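Print this page
E-mail this page

Minutes of the software catch-up, Havadwood picking project
August 30, 2023

Written up by me, as it was my turn again. If I've put words in your mouth, shout before the next one and I'll fix it. Zoltán Oláh chaired. The Flaltanby people dialled in and we lost them twice, so some of what they said reached us in bits.

1. Last time's minutes

Agreed, with one change. I had written that the planner rewrite was "done". Zoltán would like it noted that he said "done apart from the parts that aren't", and I'm happy to put that down. Everything else stood.

2. Perception

I went first because I had the most to moan about. The segmentation in Wimudero is much better than it was in July. It used to merge anything lying against a wall of the bin with the wall itself, and then the planner would be handed a pick the size of a tea tray. The new version works out the bin first, takes it away, and then looks at what's left over. That has fixed most of the merging, but thin things lying flat are still hard work. On bare metal the depth readings go to pieces, and a flat item ends up either full of holes or missing altogether.

Flaltanby asked whether we could just average more depth shots together. We can, and I've tried it with 20, but the holes are in the same places every time so you only get a very confident hole. Zoltán suggested using the colour picture to draw the outline and the depth only for the height, and filling in from the floor of the bin where there's nothing to go on. I quite like this. I'll have a go on a branch and not touch the main one until it's been looked at.

There was a longish chat about scratches and stains being picked up as objects. I've been hiding them with a minimum height check, which works but also hides small discs and anything else that's nearly flat. We didn't settle it. My feeling is that the check ought to be set per bin and not buried in the code where I left it.

3. Grasp choice

The grasp scorer now marks down any pose where the wrist would end up too near a side wall, and it does this before the planner gets involved. Planning time has dropped a lot as a result. We used to send over a great long list and have most of it thrown back at us; now we send the best 14 and the planner usually takes one of the first few.

Soft items are the odd ones out. The scorer was taught on hard shapes, so with a pouch or anything made of cloth it goes for whichever bit sticks up highest, and that isn't always the bit you'd want to hold. I've added a rule for soft things that prefers an end over the middle. 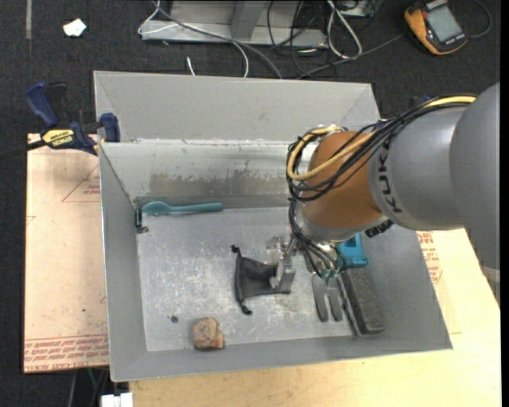

Zoltán's worry about the rule is that it's exactly that, a rule, and we said in the spring we'd stop adding them. Fair enough. I pointed out that we've got three of them now and the whole lot fits on one screen, and he pointed out that this is how it started last time as well. We've agreed that I can keep it until the scorer has been taught again with soft items in, and then it comes out. Flaltanby will send over their labels for cloth and cord once they've agreed among themselves what counts as cord.

4. Planning and control

Zoltán's item, so I hope I've got this right. The planner treats the cables on the arm as one fat tube round the outside, which is safe but makes it refuse corners it could reach perfectly well. He wants to swap the tube for a handful of smaller shapes that move with the joints. The cost is more checking on every path. He thinks it's affordable, and I think we should time it before anyone gets excited.

On control, the force limit on the way down is now read from the settings file and no longer typed in by hand (hooray!). There's still a bug where a stop during the last stretch leaves the state machine thinking the gripper is closed. Restarting Yan clears it. Flaltanby have seen the same thing at their end, so at least it isn't our wiring. Zoltán has a log with the fault in it and will put it in the shared folder.

5. Tooling

The replay tool can now step backwards — I can't tell you how pleased I am. It still falls over on logs recorded before the change of format, and there are 67 of those. I offered to write a converter. Zoltán asked if anyone had opened one of the old logs this year, and there was a bit of a silence, so the converter is on hold.

Please stop naming branches "test".

6. Actions

Me: outline-from-colour branch, and move the height check into the bin settings.
Zoltán: cable shapes, with timings before and after. Upload the log for the stop bug.
Flaltanby: labels for soft items. Try the stop bug with the older Yan build and tell us if it goes away.
Everyone: read the settings file notes before changing the force limit.

7. Any other business

Flaltanby asked if the next meeting could start later. It can. Zoltán will send a new invite, and whoever is taking the notes should bring the long charger because the socket by the window has gone again.

Print this page
E-mail this page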